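Search this notebook
Enter keyword
Go

Tuesday, June. Visit to the Plikeck lab, Bratidcombe site

Got there at 1:30, let in by the side entrance as the front was being used for deliveries. 6 of us from the Hurkance shop, plus a group from a hospital supply outfit who had asked for the medical packing demo. We mostly wanted to see the two-arm setup and find out how they handle resets.

Started with a short talk upstairs. Skipped most of my notes on that, the slides are being sent. Main points for us:

- The task set is called Tomar. It has 2,286 recorded runs in it so far, all done by people driving the arms by hand.
- Their target for each new task is 1,000 runs before they try training anything on it.
- They throw out a run if an item leaves the table. They keep it if an item is dropped and picked up again. We have been throwing out both, so we should talk about that.
- Operators swap every 13 minutes. They tried longer and the runs got sloppy toward the end.

Then downstairs to the benches. The first one was fabric folding, which we have seen before in other places. Grip on the thin towels was poor and the operator said so. Two tries, one decent fold.

Second bench was the medical one and worth the drive. Two white arms, one on each side, over a brown covered surface. Layout is close to mirrored: a box, a small bottle and a blister pack of capsules on the left, the same again on the right, and an aluminum case between them. Two round plates as well, on the left side only. I asked about the plates and was told they belong to a sorting variant that shares the bench.

The matched layout is so either arm can be asked for any item. Their operators had been favoring the right hand, and it showed up in the recordings. I suspect ours do the same. Will go through last month's runs and check.

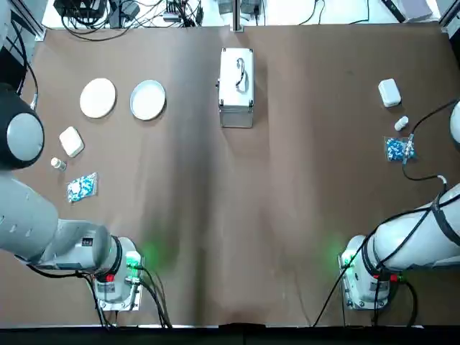
Blister packs are the hard item for them. Flat, light, and they slide when the fingers come in from the side. Their current method is to press down on one end and lift the other. I'd like to try it on our bench with the sample packs before we order different fingertips.

Also asked about cable routing. They run theirs along the arms and strap them, and they still get snags. No magic fix there. We compared strap types for a while and I wrote down the width of theirs on the back of the visitor sheet, which is in the blue folder.

To do:
- ask for the reset checklist they use between runs
- try the press and lift on blister packs
- left/right count on our own recordings
- return the visitor badge, I drove home with it

Shares 4 | Comments 3

Comments

I have the slides now, they're in the shared drive under Plikeck. The reset checklist is the last page.

Tried the press and lift this morning. Works on the stiff packs. The soft ones bend and pop back out.

Can we keep the dropped-item runs from here on, or wait until we've all talked? I have a batch sitting unsorted.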